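Kurcombe Menu Prices: read this first

Version 5 of the price list, last touched 11th January. Kept by Aníbal Rebelo. Corrections welcome, praise less so.

What it is

A table of dishes and prices copied out by hand from takeaway and restaurant menus in Kurcombe and the two villages up the hill. There are 940 rows from 29 menus. Each row is one dish on one menu at one price. It was started to settle an argument over whether eating out in the town had got dearer faster than wages had. It has not settled it, and I doubt it can.

What is in the file

menu_id: a number for the menu, in the order it reached me
place: the name as printed at the top, even where the sign over the door says something else
section: the heading the dish sits under, copied as printed
dish: as printed, spelling mistakes included
price: in pounds, blank if the menu gives none
size_note: small, large, for two, and so on
source: P for paper, W for website, B for a board on the wall

Headings are the worst column

People keep asking me to tidy the section names into starters, mains and puddings. I tried this in version 2 and threw it away. A menu that puts soup under "Sundries" is telling you something, or possibly nothing, but once I change it you can't find out which. Slashes, odd capitals and doubled-up headings stay as they are. If you want neat groups, make your own and say so when you publish.
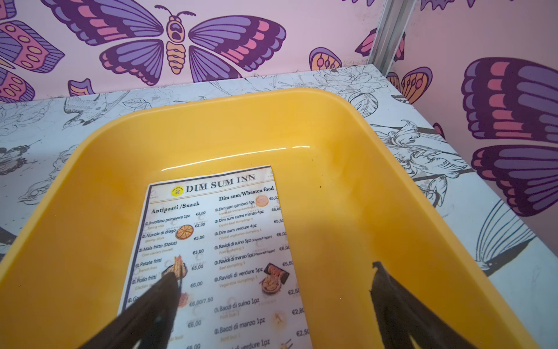
Dim Sum Inn menu, with the headings "Antipasti /Snack" and "Dim sum/Wheaten food".

The Bastos grouping, which some of you will have seen passed round, sorts every dish into 13 types by matching words. It puts "duck pancake" with the desserts. I would not use it for anything that matters.

Known problems

Paper menus go out of date in a drawer. A P row tells you what was printed, and the till may well disagree. I checked a handful at the counter and roughly a third were wrong, nearly always too low.

Set meals are left out. I couldn't find a fair way to split the price between dishes, and I don't believe the people who say they have one.

Delivery prices are not here either. Rakell sent me a batch scraped from an ordering site, with no dates and no word on whether fees were included. It is in the folder called unused and should stay there.

Places that shut before last February are missing entirely. Any average you work out is therefore an average of the ones that survived — treat it with suspicion.

What people have claimed from it

The Flaltura newsletter ran a chart showing chips up by a third in a year. That came from two menus, one of which had changed its portion size. The size_note column says as much, had anyone looked.

Using it

Free to copy and change. Please give the version number, and don't call it a survey. I picked up whichever menus I could get, so it leans heavily towards places near the station.

Fixes: send the menu_id, the dish and a photo or scan of the line. "I'm sure it's more than that now" is not a fix.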